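I have a drawer of broken promises in my kitchen. It holds the manuals for a robot hoover, a window cleaner that fell off the window, and a pan stirrer that walked itself to the edge of the saucepan and stopped. So when people tell me that a machine to tidy the living room is nearly ready, I go and put the kettle on.

10 Aug 2023

The latest round of this started in March, when a friend sent me a link to a project called Hela. The claim was that a pair of arms could learn to clear a table and put things back where they live. I've now spent far too many evenings reading about it, and about Dauda, which makes much the same claim with a longer video and worse music.

My first grumble is that so much of the practice goes on inside a computer. I understand why. A simulated cup costs nothing when you drop it, and you can drop it 400 times before lunch. But look at what the chore is made of.

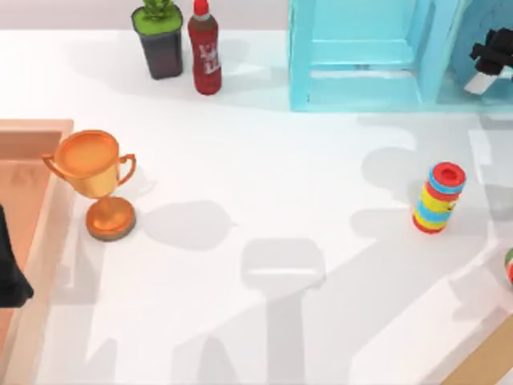
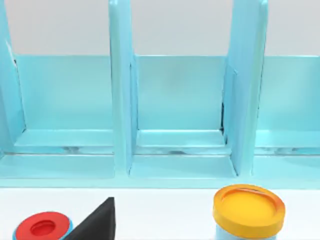
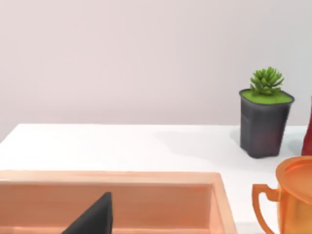
All three are computer-made, from the same simulated tabletop.

My own table this morning had a plate with egg on it, a bank letter, a charger lead wrapped round a banana, and one sock. Any child of six could sort that lot, with some moaning. What they'd be using is a huge pile of knowledge about our house: the letter matters, the banana has a day left in it, the sock has a partner on the stairs. I haven't seen a word about any of that from either project.

Then there's speed. Hela's page gives 15 minutes for a tidy that takes me 2, and that's on a good run. I know, I know, it can work while I'm out. So can the hoover, and I still come home to find it under the sofa with a shoelace in its teeth.

To be fair, I did once work in the packing room at Clesari, and I'd have handed over some of those jobs gladly. Same box, same shelf, same height, all shift long. I can believe in a pair of arms there well before I believe in them here. Even so, we had a labelling machine that needed 3 of us to look after it, and it only had the one thing to do.

Somebody will write in to tell me about Cunura and its laundry folder. I've watched it. It folds a towel. I'd like to see it meet a fitted sheet.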